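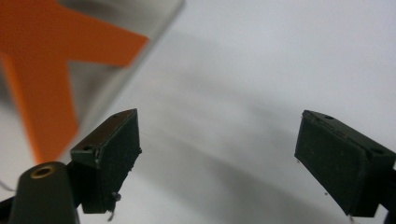 The Akesthorpe Clear-Out

Shiyu and I gave ourselves the month of March to empty the back half of the house at Akesthorpe, where things had been going to retire. We took pictures as we went, on the theory that you can let go of a gravy boat if you have its portrait. By the end we had 1017 portraits and still had the gravy boat.

They are sorted into albums below, in the order we got to the rooms. Click a title to open one. Captions are mine unless they're polite, in which case they're Shiyu's.

– Maricica Lungu

The hall closet
Coats, mostly. I went in looking for the vacuum and came out with a theory about how many raincoats two people need. Shiyu disagrees with the theory and kept hers.

The drawer under the phone
We haven't had a phone there for years, but the drawer stayed loyal. Takeout menus, dead pens, keys to locks unknown. I tried every key in every door in the house and learned that the pantry locks.

Pantry, top shelf
You need the step stool for this one, which explains the dates on the cans. Shiyu read them out loud in the voice of a museum guide. The water chestnuts got a moment of silence.

Pantry, lower shelves
A more cheerful album. We put all the pasta together and found that we own lasagna sheets the way other people own stocks. Dinner was lasagna. So was lunch.

Pots, pans and the lid question
13 lids, and I will not be telling you the number of pots. Everything got laid out on the floor so we could match them up, and most of a morning went by. The leftover lids are in a box labeled LEFTOVER LIDS. I know.

The Stunder bread machine
It gets an album to itself because it got a shelf to itself for a decade. Used up to 3 times. The manual was inside, along with the little paddle and a quantity of flour I'd rather not discuss. It went to my cousin, who has been warned about the noise.

Linen cupboard
Towels are now folded in thirds. Shiyu learned this somewhere and there's no going back from it. Fitted sheets are balled up at the back, same as ever, behind the nice flat ones where company won't see.

The spare room, first attempt
We moved everything from the left side to the right side. It felt like progress until about four in the afternoon, when I wanted to get to the window.

The spare room, second attempt
We moved everything out to the hall, cleaned the floor, and then had to climb over the hall to make tea. Much better album, though. You get a real sense of the carpet.

Board games
Sorted by whether they have all their pieces. The complete pile is short and mostly dominoes. Shiyu wanted to keep the one with the spinner for sentimental reasons and won't say what they are.

Phelan's boxes
My brother-in-law left three boxes with us "for the weekend" when he moved. Phelan has been sent this link. Phelan, the offer to drive them over stands. So does the offer to leave them on your lawn.

The bathroom cabinet
Small sunscreens, smaller shampoos, and enough Prastirine to see a village through hay fever season. Anything expired went back to the pharmacy. The shampoos are all from the same hotel, and I don't think we stayed there that long.

Books
We each got to veto. I vetoed a lot of hers and she vetoed a lot of mine, so this was a long way of dusting the bookcase. A few doubles went, including a cookbook we'd given each other the same Christmas.

The give-away table
Set up in the front yard with a FREE sign. The lamp went first. The fondue set went second and was back by evening, on the porch, with all its forks. We've decided to respect that.

After
Same rooms, same corners, taken once we'd swept. I like these best. Shiyu says they look like a listing for a house where somebody alphabetizes the spices, so naturally I went and alphabetized the spices. Allspice, basil, then a jar with no label that I've filed under C for curry and hope.

The garage is not in the gallery. We opened the door, looked at it for a while, and closed the door.

If you see something of yours in any of the albums, write to me before the summer. If you see the gravy boat and like it, write sooner. It pours a little to the left.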